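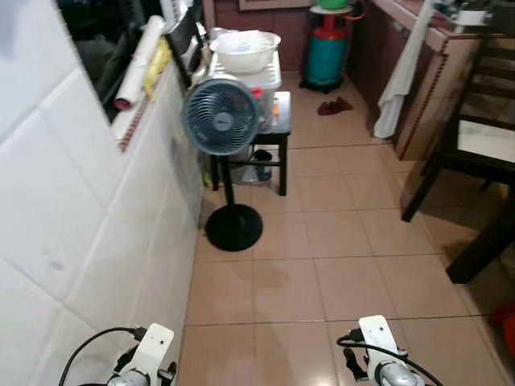
Jikdale Five-Way Wrap Cardigan

By Dorian Pons
January 24, 2020

We use cookies to remember your size and what's in your bag. By staying on this page you agree to that.

I write the product pages for Lilbridge, and I've always had my doubts about clothes that claim to be more than one thing. The reversible belt is fine. The skirt that turns into a dress looks like a skirt pulled up too high. So when the Jikdale came in with a card listing five ways to wear it, I took one home and wore it for most of a month before agreeing to write it up.

Two of the five ways are good. I'd rather tell you that now than have you find out in front of a mirror ten minutes before work.

Worn open, it's a long, plain cardigan with a straight front that reaches mid-thigh on me (I'm average height). Worn wrapped and tied at the side, it passes for a sweater and stays put through a day at a desk. Those are the two. The crossed-back version needs a second person to get it straight. The scarf version is a cardigan around your neck, and everyone can tell. The "shoulder drape" slid off whenever I reached for a door. If you have broader shoulders than I do you may have better luck with that one.

What it's made of

A cotton and wool knit, medium weight, made for us by Neves. The card says it's a year-round fabric. I don't believe in year-round fabrics. It was right for a chilly office and fine under a coat, and I can't see anyone wanting it in June unless their air conditioning is fierce. The wool is soft enough over a T-shirt. On bare arms I noticed it.

It pills a little under the arms and where a bag strap rubs. Less than I expected, more than the card admits. A fabric comb takes care of it.

Sizing

It comes in 2 sizes, and the supplier's chart would like you to think that covers everyone. It doesn't. The smaller one fits a chest up to 40 inches if you plan to wear it wrapped. The larger one goes to 49. Worn open you have more room to play with, but then you're paying for a tie you won't use. People who are short in the arm should know the sleeves run long and the cuffs don't hold a fold very well. I ended up pushing mine to the elbow.

If you are between sizes, go down. The knit relaxes after a few wears and the wrap starts to look like a bathrobe in the larger size.

Colors

Charcoal, oatmeal and a dark green. The green is the nicest and also the hardest to match with what most people already own, so think about your pants before you order it. Oatmeal shows everything. Charcoal picks up cat hair, ask me how I know.

Will it replace other things in your closet?

This is the promise on the swing tag: one piece in, 7 pieces out. I tried it. I put seven things in a bag under the bed and lived off the Jikdale with what was left. By the second week I had taken three of them back out, mostly the gray crewneck and a jacket with real pockets. The Jikdale has no pockets at all. Our buyer says pockets would pull the knit out of shape – maybe so, but I still went looking for them every morning.

It did replace two old cardigans, and I haven't missed those.

Care

Cold wash on gentle, inside out, tie tucked into a sleeve so it doesn't knot around everything else. Dry flat. I put mine on a hanger overnight once and the shoulders grew little points that took a steam iron to remove. Don't use the dryer, even on low.

How it compares

The Wondbridge wrap, which we also carry, is lighter and has a hidden snap at the waist. It makes no claims about five ways, or even two. If you only want the wrapped look, I think it's the better buy, and the snap holds. The Jikdale is warmer and hangs better when it's open.

Returns

Unworn with the tag on, we'll take it back for a refund or swap the size. Try it wrapped, sit down in it, and lift both arms before you cut anything off.

Last updated: this page was revised after the new sizing chart came in.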